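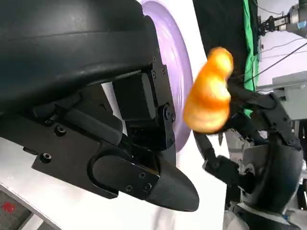
Villow Tischset
README zum Objektsatz, Teil Geschirr und Spielgemüse

Überblick

Der Objektsatz Villow enthält Alltagsgegenstände und Spielzeug für einfache Aufgaben am Tisch: etwas auf einen Teller legen, vom Teller nehmen, neben den Teller stellen, abräumen. Dieser Teil umfasst Geschirr und Spielgemüse. Besteck, Dosen und Textilien haben je ein eigenes README im Ordner darüber.

Der Teil besteht aus 32 Aufgabenvarianten. Jede Variante legt fest, welche Gegenstände auf dem Tisch liegen und wie der Tisch am Ende aussehen soll. Pro Variante gibt es 40 Durchgänge.

Gegenstände

teller_lila
Runder Teller aus Kunststoff, lavendelfarben, erhöhter Rand, flache Mitte. In den meisten Varianten liegt er in der Tischmitte.

becher_petrol
Keramikbecher in hellem Blaugrün mit gebogenem Henkel. Steht aufrecht, Öffnung nach oben. Die Henkelrichtung ist nicht festgelegt und wird nicht annotiert.

kuerbis_a, kuerbis_b
Zwei kleine Spielkürbisse, gedrungen und gerippt, orange und cremeweiß gestreift. Sie passen zueinander und werden in den Annotationen nur nach der Startposition unterschieden: a links vom Teller, b rechts davon. Liegen beide auf derselben Seite, bekommt der vordere das a.

Die Streifen laufen von oben nach unten. Im Gegenlicht sind sie schlecht zu erkennen, und auf glänzenden Stellen verschwindet das Weiß manchmal ganz. Wer nach Farbe segmentiert, sollte das berücksichtigen.

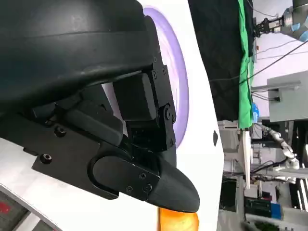

Tisch und Umgebung

Die Tischfläche ist weiß und glänzt. Sie spiegelt das Deckenlicht, deshalb gibt es je nach Blickwinkel helle Flecken, die von kleinen weißen Gegenständen kaum zu trennen sind. In der Fläche sitzt ein dunkler ovaler Punkt. Er gehört zum Tisch und ist kein Objekt. In der ersten Fassung der Annotationen war er in 7 Varianten versehentlich als Untersetzer eingetragen, das ist korrigiert.

Im Hintergrund hängen ein grünes Tuch und ein schwarzer Vorhang, daneben eine helle Wand mit einem grauen Schrank. Nichts davon ist annotiert. Das Tuch wird gelegentlich verschoben, es eignet sich also nicht als Bezugspunkt.

Aufgaben

Auflegen: Ein Kürbis liegt neben dem Teller und soll auf den Teller.
Abnehmen: Ein Kürbis liegt auf dem Teller und soll auf die freie Tischfläche.
Tauschen: Ein Kürbis liegt auf dem Teller, der andere daneben. Am Ende ist es umgekehrt.
Beide auflegen: Beide Kürbisse sollen auf den Teller. Sie dürfen sich berühren, aber nicht auf dem Rand liegen.
Abräumen: Alles bis auf den Becher soll in die Ablage.

Als erledigt gilt eine Aufgabe, wenn der Gegenstand ohne Berührung von außen liegen bleibt. Umkippen ist bei den Kürbissen erlaubt, beim Becher nicht.

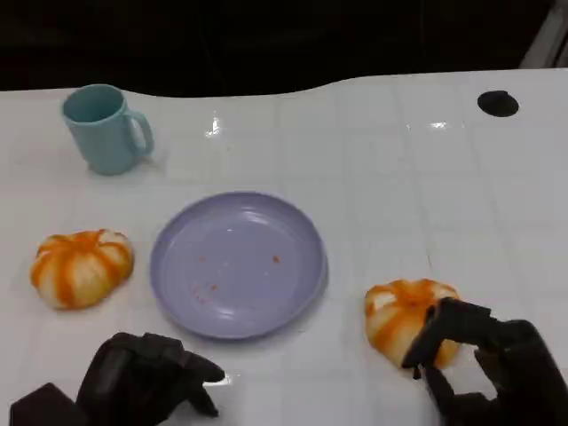 Lilibeth Soriano
Objektpflege und Annotation, Villow

Bekannte Mängel

Auf dem Teller können orangerote Krümel oder Flecken zu sehen sein. Sie sind nicht annotiert und werden nicht herausgerechnet. Wer den Teller als einfarbige Fläche behandelt, bekommt dort kleine Fehltreffer. In der Liste reste.txt stehen die betroffenen Durchgänge, soweit sie uns aufgefallen sind.

Der Becher ist in 5 Durchgängen der Aufgabe Abräumen mit weggestellt worden. Die Durchgänge sind noch enthalten und tragen den Vermerk becher_bewegt.

Die Maße in objekte.csv sind mit dem Messschieber genommen, bei den Kürbissen jeweils an der breitesten Rippe. Gewichte fehlen noch für das Geschirr.

Pflege der Gegenstände

Teller und Becher nach dem letzten Durchgang mit lauwarmem Wasser abwaschen, ohne Scheuermittel. Kürbisse nur feucht abwischen. Freitags kommt alles zurück in die Kiste Henmont, Fach unten links. Ersatz für beschädigte Teile bitte bei Teodor Lis anfragen und nicht selbst nachkaufen, die Farbtöne weichen zwischen den Lieferungen ab.

Änderungen

Januar: ovaler Punkt aus den Annotationen entfernt, Aufgabe Tauschen ergänzt, Schreibfehler in objekte.csv behoben (Hinweis von Renu Vashisht).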